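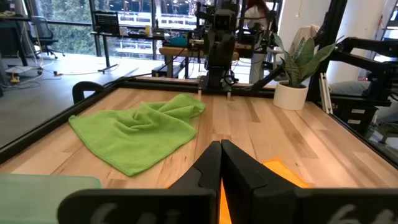
I've folded the same towel so many times this month that I've started doing it in my head while I brush my teeth. Corner, corner, lift, drag, let go. Repeat!

So, week two of teaching. For anyone who missed the last post, I took a temp job at a little outfit called Zendik, and my whole day is driving robot arms by hand so that later on a computer can look at what I did and try to copy it. I hold a pair of handles, I move, the arms move. Each go is called an episode (very dramatic name for folding a towel) and my running total as of this afternoon is 757. The plan for June was 50 good ones a day, and my best day so far was 138, but a lot of those were short ones where all I had to do was grab a corner and flatten it out.

The thing I had all wrong at the start was speed. I figured faster was better, so I whipped through my first batch like I was late for a bus. Then we trained on it and the arms did exactly what I'd done, which was lunge at the cloth, miss, and lunge again. Ouch. It's a weird feeling to watch your own bad habits come back at you from a machine. I even do this little wiggle before I close the fingers, no idea why, and it had learned the wiggle!

Now I go slow and I try to do it the same way each time. Come down flat, pinch close to the edge, wait a beat, then pull. If I mess up I don't restart right away anymore. I fix it, on the record, because the lead on the Drostdale side of the project wants to see recoveries too. Fair enough. A towel that starts out all bunched up is the hardest, since you have to go hunting for an edge, and half the time what looks like a corner is just a fold sitting on top of another fold. From the wrist camera you get up close to it, but then the fingers are in your way, so I keep flipping between views.

My wrists are holding up okay. My neck isn't. I asked about a taller chair and got sent a Sjöberg catalog, so we'll see (I circled three).

Somebody in the comments asked if it's boring. Kind of? Mornings go by quick. After 3 p.m. I start getting sloppy and I can see it in the playback, my paths get all wobbly, so I've been saving the easy starts for then and doing the crumpled ones before lunch. I put on the Wutbridge podcast and the hours sort of melt.

Next up is stacking the towels once they're folded, which means both arms working together and me having to think about left and right at the same time. I can't pat my head and rub my belly, so wish me luck. I'll post the first tries when I have some that aren't embarrassing, or maybe I'll post the embarrassing ones.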